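This site uses cookies to remember your settings. By staying on the page you agree to our cookie policy. Accept / Manage

Wanted: a second pair of hands for a small furniture restoration shop

October 21, 2021

Hi, I'm Njål, and I run Lomham, a two-room workshop where tired tables and chairs come to get put right. I've been doing it on my own since spring, when my last helper moved across the country to be near her grandkids (we miss her, and so does the coffee pot). I kept telling myself I'd manage. I am managing, sort of, but the rack of chairs waiting for glue is getting silly and I've started telling people "after the holidays" with a straight face. So I'm hiring!

It's a part-time job to start, 19 hours a week, spread over three days that we can pick together. I'd like you to start in November if you can. If you need to give notice somewhere and it has to be a bit later, tell me and we'll figure it out. Pay depends on what you already know how to do, and I'll give you a number on the phone before you bother coming over, because I always hated having to sit through a whole interview to find out.

So what would you be doing? A lot of sanding, I won't lie. A lot of cleaning, too. Most of what comes through the door is kitchen tables, dining chairs and the odd dresser, and most of it has decades of polish and fingerprints and who knows what on it. You'd be taking chairs apart, scraping out old glue, regluing and clamping, patching veneer, fixing drawers that stick, matching stain and rubbing out finishes. I do the quotes and the billing, but you'd be talking to customers at pickup and drop-off. They get very attached to these things. A lady last month brought in a rocking chair wrapped in three quilts and wanted to say goodbye to it before she left, and I'd like somebody who would let her.

We do some bigger work now and then. Campos, the restaurant down on the corner, has us refresh its chairs 6 at a time, so they can keep the dining room open in between. That means a bit of lifting and a short walk with a hand truck – fun in summer, less fun in sleet.

You don't need a certificate. If you've got one, great, I'd love to hear where you trained. What I really care about is whether you can look at a surface and slow down. I need you to be able to lift one end of a dining table, stand for most of a shift and put up with the smell of shellac. You should be comfortable with a chisel, or willing to get comfortable with one. Being able to read my handwriting would be a bonus. A driver's license is handy for the van but it isn't a must.

Things I can teach you: hide glue, French polish, rush seats (I'm decent, not great), how to steam out a dent, how to tell when a piece should just be left alone. Things I can't teach you: showing up, and being kind to people who paid too much for a bad table.

The shop is upstairs from the old Dekitz print works. There's a freight elevator that mostly behaves, good north light in the front room and a spray booth in the back one. I keep a radio going and you get a vote on the station every other day. Dogs are okay if they're calm and don't eat sawdust. There's parking behind the building and the bus stops right across the street.

How to apply: send me a note, or stop in and leave one. I don't want a fancy resume. Tell me what you've worked on, what went wrong with it and what you did next. If you've got a few snapshots of your work, stick those in too, phone pictures are fine. I'll be reading everything myself in the evenings, so give me a few days to get back to you. If you've written and haven't heard a thing in two weeks, nudge me, it probably slid behind the bench.

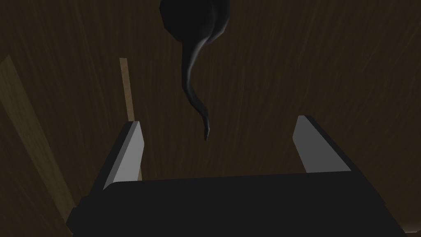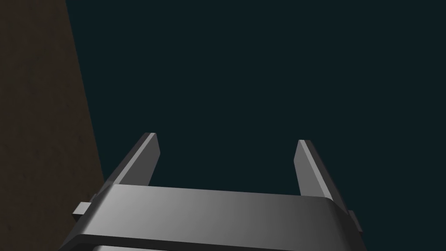 I'll ask the people I like the sound of to come in for a paid trial day, and that's really the heart of the whole thing. You'd work alongside me on a real job, get lunch, and leave with the day's pay whether or not we carry on together. I'll probably hand you a finish question first, as that's where I learn the most. Say it's dark brown wood with thin pale scratches scattered over it, like the surface in the first picture. Would you reach for a wax stick, a touch of dye, some fresh shellac, or would you want to strip it? I don't have one right answer in mind, I just want to hear you think out loud and see where you'd test it first. After that we'll do a loose chair joint, and then you can ask me anything you like about the job.

I can take 2 people on trial days each week, so it may take me a little while to get through everybody. Don't read anything into it if yours is late in the line. And if you're not sure you're "good enough," please write anyway – I was gluing my own thumb to things for most of my first year.

Come say hi,
Njål Brekke
Lomham

Recent listings

Weekend counter help, Campos
Upholstery apprentice, Stevow
Evening caning class, beginners welcome, Lomham
Shared bench space to rent in the Dekitz building
Delivery driver, part-time, Stevow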